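Wanted: people who have moved house and still have opinions about it

Pomow is a small magazine about domestic life, by which we mean the parts of it that don't photograph well. Our next print issue is devoted entirely to moving. We are looking for readers who have changed addresses in the past few years and are willing to tell us how it went, in writing, with the ugly bits left in.

We've run calls like this before. The one on kitchen drawers brought us more mail than anything we have ever published, including the issue where we got the tax advice wrong. So we're trying it again with a bigger subject and, we hope, fewer letters about corkscrews.

What we're after

Most writing about moving is written by people who sell boxes. It tells you to start early, label everything and keep a positive attitude. We would like to hear from the rest of you: the ones who started the night before, labeled eleven boxes "misc" and didn't speak to a sibling until the spring.

You don't need to be a writer. In our experience writers are the slowest to answer and the first to ask about the fee. You need a move you remember well and a willingness to keep notes, or to dig out the notes you made at the time. Receipts count. So do text messages, angry lists on the backs of envelopes, and the floor plan you drew that turned out to be missing a wall.

We'd especially like to hear from people who have:

- moved in with somebody's parents, or had somebody's parents move in with them
- moved across a country for a job that then disappeared
- moved one floor up or down in the same building, which we are told is the worst kind
- moved a piano, a pond or a parrot
- packed up a house for a relative who could not do it, or would not
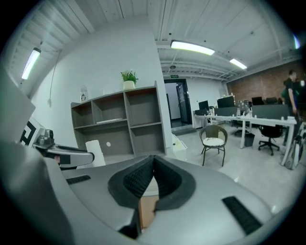
What taking part involves

We will choose around 40 people. If you're one of them, you'll get a questionnaire in the mail – on paper, because our editor believes people lie less with a pen. It takes an evening if you're brisk and a weekend if you're the kind of person we're hoping for.

After that, you'll write one account of up to 2000 words. Under is fine. Over is not fine, and we will cut from the end, so don't save the good part for last. We'll send it back to you with our edits before it goes anywhere near the printer, and you can argue with them. Some of our favorite contributors have argued with all of them.

Finally, there's a phone conversation with Corinne Schumacher, who is editing the issue. Corinne has moved more often than she likes to discuss and asks very direct questions about furniture. She'll want to know what you got rid of and whether you told anyone. You can decline to answer. She'll wait.

We don't need to visit your home or see inside your closets. If you have pictures from the time and feel like sending them, do, and tell us who took them so we can print the credit. Badly lit is no obstacle.

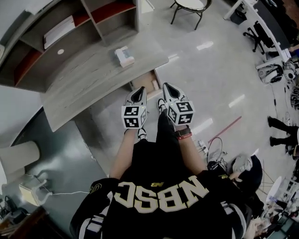 On the matter of names, you can use your own, your first name only, or one you've made up. Exes, landlords and brothers-in-law will all be disguised whether they deserve it or not. If your story can't be told without naming a moving company, talk to us first. We have one lawyer, she is a friend, and we would like her to remain one.

What you get

A flat fee, paid when we accept your piece and not when it's printed, so you won't be waiting on us to settle the cover argument. The exact amount depends on how many pieces we take and will be in your letter before you agree to anything. It won't cover a moving truck. It should cover the takeout you eat sitting on the floor afterward, with drinks, for the whole household.

You also get 3 copies of the issue, postage paid, and a year's subscription. If you already subscribe, we'll add a year to what you have. If you subscribe and have been meaning to cancel, this would be an awkward time to mention it.

You keep the rights to your story. We ask to be the first to print it and to keep it in our archive. If somebody wants to turn your month in a storage unit into a film, that's your money, and we'd appreciate an invitation.

Who can apply

Anyone 18 or older who has moved at least once as an adult. Moves out of college dorms count only if something went badly wrong. We read in English, and Corinne reads in Spanish and German, so write in whichever of those you complain best in and we'll pay for the translation.

People who work in the business – movers, packers, real estate agents, locksmiths – are very welcome. We have wanted a good locksmith for years. Please don't apply on behalf of your company, though, and please don't attach a brochure.

If you are in the middle of a move right now, you can still apply. We'd suggest doing it from your phone, while you can still find your phone.

How to apply

Send us one page, no more. Tell us where you moved from and to (the general area will do), who went with you, and the one object that caused the most trouble. Skip the résumé. Don't send the full story yet; we'd like to come to it fresh.

Put "Moving issue" in the subject line, or on the envelope if you're writing by regular mail, which we like. Letters go to the Pomow office on the second floor of the Mendoza building. The buzzer is marked Guren, after the previous tenant. We have been here 4 years and keep meaning to change it.

The deadline is February 15, 2021. We answer everyone, including the people we turn down, though it may take us a few weeks and the reply may have been written by whoever was closest to the keyboard. Please don't call the office to ask if your page arrived. The phone is still in a box.

40 shares | 3 comments

Contact Pomow | © Pomow Magazine. All rights reserved. | Back to top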